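How to Cite Church Documents by Paragraph Number

Last updated May 16, 2023

Church documents such as encyclicals, apostolic exhortations and council constitutions are published in many languages and many page layouts. A page number from one printing is of little use to a reader who holds another. Most of the modern texts carry numbered paragraphs, and the numbers are the same in every translation. This page explains how to cite by those numbers, how to handle older texts that lack them, and how to keep a working index of your citations.

What you need

A copy of the document in the language you are quoting. A second copy, in Latin or in the original language, if you plan to discuss the wording. A spreadsheet or a plain text file for the index. The Kidby study guides use a paper card for each citation, and that also works.

Step 1. Identify the type of document

Find the type on the title page or in the opening line. The common types are encyclical, apostolic exhortation, apostolic letter, apostolic constitution and motu proprio. Conciliar texts are labeled constitution, decree or declaration. Record the type in full the first time you cite the document. Do not use "encyclical" as a general word for any papal text.

Step 2. Record the title

Papal documents are usually known by their first words in the official language, which is Latin in most cases. Rerum novarum (1891) and Pacem in terris (1963) are named this way. Some recent documents take their titles from Italian. Laudato si' (2015) is one of these, and the final apostrophe is part of the title.

Write the title in italics. In Latin titles, capitalize the first word and any proper nouns. Many English publishers capitalize every main word instead. Either form is acceptable if you use it throughout.

Sort the index by the first word of the title, even when that word is an article. The Urima catalog dropped articles until February, so a title beginning with "La" was filed under its second word. Entries copied from the older catalog need to be re-sorted by hand.

Step 3. Find the paragraph number

The number stands at the start of the paragraph. Check that it is a paragraph number and not a footnote number. In web versions the two are easily confused, as footnote markers often lose their raised position when text is copied.

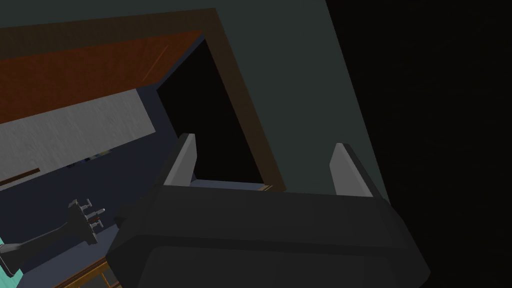 Gripper and wooden furniture, computer rendering.

A numbered paragraph may contain several shorter blocks of text. All of them belong to the same number until the next one appears. If you quote from the third block of paragraph 12, the citation is still 12.

Step 4. Write the citation

The first citation gives the author, the title, the type, the year and the paragraph number:

John XXIII, Pacem in terris, encyclical, 1963, no. 11.

Later citations give the title and number only:

Pacem in terris, no. 11.

Use "nos." for a range or a list, as in nos. 11-14. Some style guides prefer the section sign. Follow your publisher if it has a rule.

Step 5. Handle texts without numbers

Many older encyclicals were issued without paragraph numbers. Editors added them later, and editions do not always agree. In this case, name the edition in the first citation and state that the numbering is the editor's. Where the text appears in the Acta Apostolicae Sedis, published since 1909, add the volume, year and page. For earlier papal texts, check the Acta Sanctae Sedis.

Step 6. Build the index

Give each citation one row with these columns: title, type, year, paragraph, language of the quotation, edition, and the page of your own manuscript where it appears. Keep the paragraph column as a number so that it sorts correctly. Ranges should be split into a first and a last column.

The index for the Falon reader was built this way. It has 3,304 rows covering 234 documents, and it opens without trouble in an ordinary spreadsheet program. At that size, use a filter on the title column before editing.

Step 7. Check the entries

Sort the index by title and then by paragraph. Look for numbers that are higher than the last paragraph of the document. These are nearly always footnote numbers copied by mistake. The first check of the Falon index covered 680 rows and found two such errors, both in conciliar texts.

Next, compare each quotation with its source. Translations are sometimes corrected online without notice, so record the date on which you read the web version.

Common problems

Chapter and paragraph mixed together. Paragraph numbers normally run through the whole document and do not restart with each chapter. Leave the chapter out of the citation.

Bible references inside a quotation. Keep them as printed, including the abbreviations used in that edition.

Two documents with similar opening words. Add the author and year to every citation, including the later ones.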